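Against the Deposit on Everything

Every spring somebody in Piltelby proposes putting a deposit on more kinds of packaging. Bottles and cans already carry one. Now the talk is of chip bags, candy wrappers, and the film around a pack of paper towels. Pay 5 cents at the register, get 5 cents back at the depot. I have my doubts.

A bottle is easy to love. It stands up, it counts as one thing, and a machine can read it. A wrapper is a scrap that sticks to your hand. Who is going to save two weeks of those in a kitchen drawer and drive them over to Clendmont for pocket change? I wouldn't, and I sort my trash.

Supporters like to say the return rate would match the one for bottles. They quote 97 percent from a trial on Koval Street, where the depot was at the end of the block and the trial ran for two months. I could get people to return their own shoes under those terms.

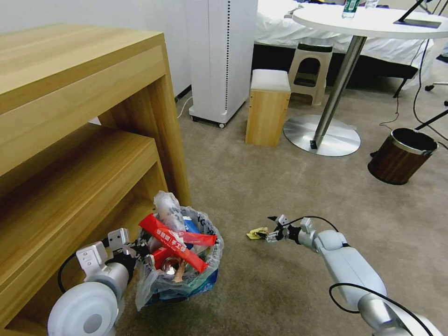
A reader in Plullen wrote to tell me I had it backward, that the nickel was never meant for the person who buys the snack. It was meant for whoever picks the bag up off the ground later, and kids in her town had cleaned a whole creek bank that way with bottles.

Fair enough, and I believe her about the creek. But bottles pay because a sack of them adds up fast and stays clean enough to handle. Greasy film doesn't. Before I pay extra on every granola bar, I'd like to see the plan for washing it, and the name of a buyer who wants it afterward.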